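Search this forum Go

Speed limits in sim — same as the real cell?

plillach_51
Writing up our rules for the Hassanpour cell. Do you guys cap approach speed in sim too, or only on the real arm? Boss says 2000 steps a run is plenty, no cap needed.

grallent
Cap it. Same numbers both places, or the checklist is useless.

tomato815
Disagree. Sim is for breaking stuff. Cap at signoff only.

grallent
And then someone copies teh wrong config over. Seen it.

plillach_51
ok, approach check as it stands — gripper pointed straight down, tip right by the blue block 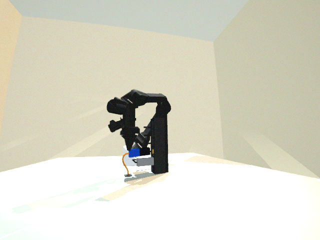

Shahla Mahmoudi
Put the cap in a seperate file, locked. Both of you get what you want.

tomato815
fine by me, still slow tho

Recent threads
Ornercombe e-stop labels
Who signs off config changes?

Contact | Copyright | Back to top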